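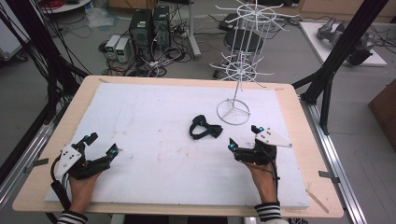
A bow tie is the rudest thing you can hand a robot, according to Birthe Þórarinsdóttir, who would take a brick any day. Cloth shifts when touched, and a loop strap makes it worse.

The Sirilach group at Nurnunetti is teaching the job by hand. People work a pair of hand-held grippers, and the recorded motions train the policy, so the robot's own arms can sit out the lessons. The group's report, dated October 2, 2020, covers 602 recordings of small items and a wire rack. After training, the robot hung the item in 142 of 200 tries, a score that would get most store clerks a quiet word.

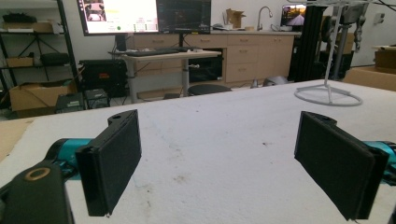 What comes next
Furnival, a second lab, will repeat the test with 3 new racks.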